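Subject: Re: [patio-swap] Using a mouse on the glass table
From: Ulla Halonen
Date: 2020-12-12

On the patio list Alby Lockyer wrote:
> I want to work outside, but my pointer jumps all over
> the place on rippled glass. Do I need a new mouse, or
> is a sheet of paper under it enough?

Paper is enough for me. The round table has a rippled glass top and I use a plain black mouse on it. I keep a roll of masking tape out there for the corners. One sheet does for email, two side by side for drawing. I set the pointer speed to 1000 and left it.
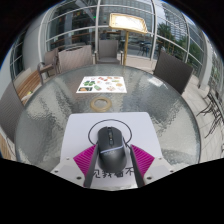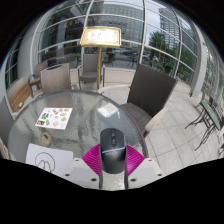
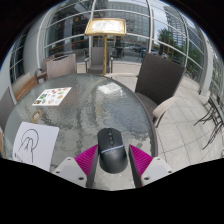

Alby: Thanks. I tried paper this morning and it helped, but the sheet slid when I leaned on it. Would a cloth mat from Zallis be better? They have one at 640 by 153 mm, which seems long for a round table.

Too long, I'd say. Tape the sheet down first and see how you get on.

Ulla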